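Comparing Two Hand-Held Grippers for Recording Tabletop Tasks
Student Project Report, Robotics Laboratory Course
Submitted in February by the Ostent project group

1. Purpose

The Ostent project compared two hand-held grippers, the Bruron and the Grollamer, as tools for recording short manipulation tasks. The course already owned one arm and one controller. The group was asked to recommend which gripper should be used with them in the following term, and to report on the position of the camera.

2. Setup

All sessions were held in the shared laboratory on the ground floor. Small objects were placed on a mesh-topped surface, including a screwdriver with a yellow handle and a yellow block-shaped item. The mesh was kept for every session so that results could be compared. Printed marker patterns were used for tracking. Other work continued in the room during recording, and the group did not ask for the space to be cleared.

The camera on the gripper sees the tool and a wide part of the room together. This view was recorded in every session.

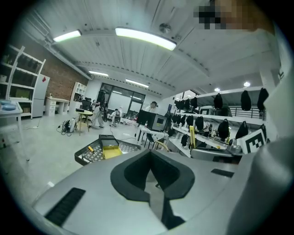
3. Procedure

Each operator completed 17 trials with each gripper. A trial consisted of picking up one object, moving it to a marked position and releasing it. A trial was rejected if the object was dropped or if tracking was lost for longer than 3 seconds. The controller settings were those supplied by the Triệu workshop and were not changed.

Two-handed trials were added in the second half of the project, with a second camera worn at head height. They took longer to prepare than expected – both grippers had to be registered before each recording, and the order of registration affected the result.

4. Results

The group had planned to collect 2,000 recordings. At the close of the project, 1,095 had been accepted. The Grollamer had fewer dropped objects, particularly with the screwdriver. The Bruron was lighter and operators preferred it for long sessions, but its fingers closed unevenly on thin handles.
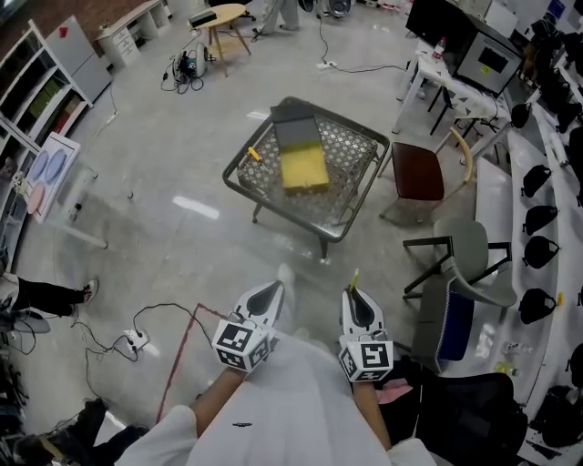 Tracking losses were more frequent in two-handed trials with either model. Most occurred when one hand passed in front of the other. The head camera was useful for reviewing these cases, although its recordings were not used in the accepted total.

5. Recommendation

The group recommends the Grollamer for single-handed work with tools. No recommendation is made for two-handed work until the registration procedure has been revised. The raw recordings and the rejection log have been placed in the course archive under the project name.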